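Getting Your Singers Set Up with the Seixas Practice Tracks
13 October 2024
By Silvana Sales

Welcome, and thank you for choosing Seixas for your spring musical or your studio recital! This section takes you from opening the songbook to hearing the first piano accompaniment come through your speakers. If you've used our older discs you'll find a good deal of it familiar, though please do read step 3, where the order of things has changed.

Before you start, have your songbook at hand (the access code is printed inside the front cover) along with whatever you plan to play the tracks on – a laptop, a tablet or a phone will all do nicely.

1. Open the Listel player and choose "Add a Book."

2. Type in the access code exactly as printed, capitals included. The letter O and the zero look very much alike in our typeface, I'm afraid, so try the other one if the code is refused.

3. Pick your voice part before you download anything. The player fetches only the tracks for that part, and changing your mind later means fetching them all over again.

4. Press "Download" and leave the player open until the bar is full. A full book takes up 659 MB.

Note: One code covers up to 40 singers in the same school or company. Larger casts should write to Vanderleia Cordeiro in our licensing office, who will gladly send a second one. 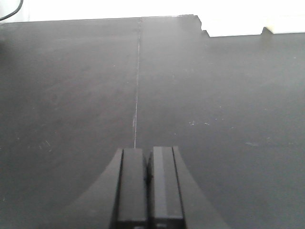

Gripper over a dark gray tabletop.

Now for the pleasant part, which is making the piano suit the singer.

5. Open a song and tap "Tempo." Most of my own students like to begin at 50 percent speed and creep upward over a few lessons, and the pitch stays put while you do it.

6. Tap "Key" to move the song up or down, by as many as 5 half steps either way. The printed music won't change to match, so pencil the new key at the top of the page for your accompanist.

7. Choose "Piano Only" or "Piano with Guide Voice." In the duets you can silence either guide voice and keep the other, which is a great comfort when your partner is home with a cold!

Caution: Turn the volume down before you put on headphones. Several of the comic numbers open with a very loud chord.

8. Tap "Save for This Singer" and type a name. Your tempo and key will be waiting the next time you open that song.

The guide voices were recorded in August by Ji-hoon Ryu, with Zsolt Takács at the piano, and they take the breaths exactly where the score marks them. Your director may well want them elsewhere – follow your director. Rehearsal marks are covered in the next section.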